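August 15, 2022

Day 12 of giving up sugar, and I have become a person who reads the back of the ketchup bottle for pleasure.
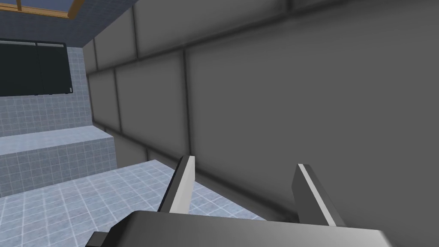 Taras Hrynyshyn told me over the phone that the second week is worse than the first, and that fruit doesn't count unless you enjoy it. I enjoyed a peach this morning. I'm not telling him.

Walked to the bakery in Woltport for plain rye and stood in front of the cinnamon buns long enough for the girl to ask if I was all right. Bought 2 loaves, which is one more than I eat in a week – guilt, mostly. Had the heel of one with butter on the bench by the post office and felt very rural and pure.

Headache again by three. Made coffee, black, and hated it as much as I did on day one. Eero Kallio claims his tastes sweet to him now. Eero also claims he likes cold lakes.

Dreamed last night about pudding. Just pudding, no plot. Chicken for supper, and I still have to find out what's in the mustard.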